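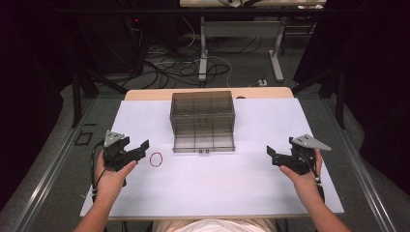 Speaker notes - Small Things, Clear Tables
Talk for the Irkstead shared workrooms, 30 minutes plus questions

Before starting

Check that the clicker works. Put the handout pile by the door so people can take one on the way out. Water on the left side of the lectern, not the right, the right side is where the laptop cable hangs.

Opening (2 minutes)

Say hello and thank Irkstead for the room. Explain that the talk is about the smallest things on a work table: rubber bands, paper clips, pins, spare screws, the caps of pens. Big things get put away because they are in the way. A rubber band can lie on a table for a month and nobody minds it much, and then there are 60 of them in the pen tray.

Ask for a show of hands: who has a drawer at home that is mostly rubber bands and dead batteries? Wait for it. Don't tell the drawer story yet, it comes later.

Slide 2 - One band, one box

Leave the opening picture up while people settle, then talk from it. One red rubber band on a pale board, and a smoky brown see-through box with a lid standing farther back. It is the smallest tidying job I could think of. One item, one place to put it.

Points to make:
The color matters. Red on a pale surface is easy to spot. The same band on a dark desk mat would be there until spring.
The box is see-through. You can tell what is in a box like that without opening it, even when the plastic is tinted.
It has a lid, and a lid is a mixed blessing. More on this on slide 5.

Slide 3 - Why a board

A lot of people ask about putting a board on top of the table. We started doing it at the Padilla workroom two years ago and kept it. A plain board gives you one area that is meant to be clear. The rest of the table can be in any state you like. At the end of the day you only have to look at the board.

Pick a pale one. White, cream, very light gray, anything like that. A patterned board hides pins. If the table is a light wood, as on the slide, small clips can get lost in the grain, so the board does some good there too.

Size: big enough for the job and the box together. If the box has to live on another table you will stop using it.

Slide 4 - What goes in the box

Read the list out slowly, people write it down.
Rubber bands
Binder clips, small only
Paper clips
Thumbtacks, in their own section
Nothing with ink in it
Nothing that needs charging

Sections are worth having. Without them the tacks end up in the rubber bands and somebody gets a sore finger. The Testis box we use at Padilla has removable walls, and we took half of them out in the first week. Start with fewer sections than you think you need.

If someone asks about labels: yes for an opaque box, no need for a clear one.

Slide 5 - Lids and latches

This is the slide people disagree with, so go slow.

With a lid on, the box can be carried, stacked and dropped without much harm. With a lid on, people also leave the band next to the box. I watched this at Padilla for most of August. The pile beside the box got bigger than what was inside it.

What we do now: lid open during work hours, closed at 5. The last person out closes it. If a latch is stiff, replace the box. A stiff latch means two hands, and most people have something in the other one.

Slide 6 - The Irkska trial

Keep this short. Irkska is the small mailroom project, they handle 200 parcels on a busy day and every bundle comes in with a band around it. They used to throw the bands away. Now there is one box per table and the bands go back out with the next bundle. They haven't bought any since the spring.

(The drawer story goes here if there is time. If it's past the 20 minute mark, skip it.)

Slide 7 - Floor and cables

One thing to add at the end. Small items roll off tables. If the floor under the table is full of cables, as it is in most workrooms, a dropped band or clip stays down there. Gray carpet is bad for this, clips vanish in it. Tie the cables up in one bundle and leave a clear strip by the chair. A band will do for thin cables - use a strap for the thick ones.

Questions

Likely ones:
Do bands go bad in a box? Yes, keep it out of the sun and throw out any that crack when stretched.
What about magnets for the clips? Fine, but keep them in one section.
Where do I get a board? Any plain shelf offcut will do, sand the edges first.

Handouts are by the door. Room has to be clear by 4.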